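Sitton Allotments & Gardens Board > Water > Header tank pressure at far plots

wirnham_dave
Posts: 263
We have a 1000 litre IBC on a block stand at the top of the site, feeding a 25 mm MDPE run down to the lower plots. Static pressure at the last tap is fine. Open the tap and it drops to a dribble. The fall is small, as the site is nearly flat. Would a bigger pipe help, or do I need to raise the tank?

plot83
Posts: 3233
What is between the tank and the pipe? Most IBC outlets are 2 inch, and people then screw on an adaptor that chokes down to a half inch garden tap. If yours has one of those, the pipe size makes no difference at all.

wirnham_dave
It has the adaptor, then a brass tap, then a hose tail, then a short bit of hose, then the MDPE.

plot83
Then start there. Full bore ball valve straight on to the outlet, proper compression fitting to the pipe. Leave the tank where it is until you have done that.

Farzad Sadeghi
Posts: 83
I agree about the tap but not about leaving the tank alone. Every metre of height gives you a tenth of a bar and no more. On a flat site you are working with very little, and friction in the 25 mm will eat a good share of it when two taps are open. I would go to 32 mm for the main run and keep 25 mm for the branches.

plot83
He hasn't said two taps are open. One tap dribbling on its own points to a restriction or an air lock.

Farzad Sadeghi
He said far plots, plural. People water at the same time, usually after six on a Friday.

brondora_hill
Posts: 2
Does the pipe go over any humps? Ours followed the ground and had a high spot by the Dewan Lane gate. Air collected there every time the tank ran low. We fitted a tee with a small bleed valve at the top of the hump and the flow came back.

wirnham_dave
There is a rise where it crosses the main path. I had not thought of that. It was laid in June when the ground was hard, so it is not very deep there either.

plot83
Bleed valve on the rise, ball valve at the tank. Also check the lid. If the vent is blocked the tank pulls a vacuum as it empties and the flow tails off. Loosen the lid by a turn and see if the tap picks up.

Farzad Sadeghi
Measure before and after, please. Time a 10 litre can at the last tap with everything else shut, then again with a second tap open. If the first figure is good and the second is poor, it is the pipe and I will send you my friction loss table.

wirnham_dave
Will do the lid first as it costs nothing, then the valve. I'll post both timings when I have them.

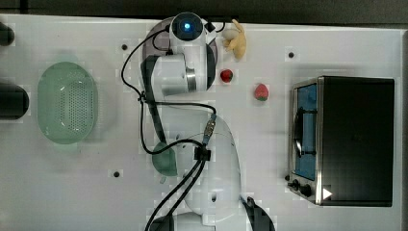
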